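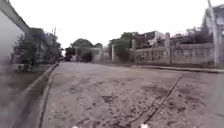

Ticket 724: Wi-Fi link between main building and annex drops
Site: Dernville
Status: open, waiting for part
Priority: normal

Saturday, 7:40 a.m.
The annex lost its network again. This is the same fault as before, when we closed the ticket too early. The Vasilakis bridge in the annex shows a green power light, but the link light is off. I restarted it and the link returned after 60 seconds.

8:25 a.m.
Link is down again. Signal on the main building side was normal until the drop, so I do not think the antennas have moved. I changed the channel by hand and turned off the automatic selection. Firmware is the same version on both units.

9:10 a.m.
Ping test from the main switch: 17 packets lost from 50. The loss comes in groups, with good replies between them. I exchanged the two power adapters and the fault stayed in the annex, so the adapter is not the reason. My suspicion now is the cable between the bridge and the annex switch.

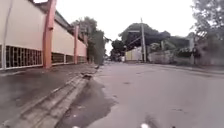

The cable is the older Grima type for indoor use, and I could not find who approved it for the outside part. The connector has green marks on two pins. I cut it and put a new one, and the loss became smaller but did not stop. For the replacement I propose outdoor cable in closed conduit, fixed high under the roof eave and not down near the row of grated openings, where the pavement looks damp. Please confirm the route before I order the clips.

11:30 a.m.
Temporary cable is connected through the door. Link is stable, no loss in the last test. Please do not close the door on it.

Next step: Clokdale office to send outdoor cable and two shielded connectors. I keep the ticket open until the new cable has worked for one full week.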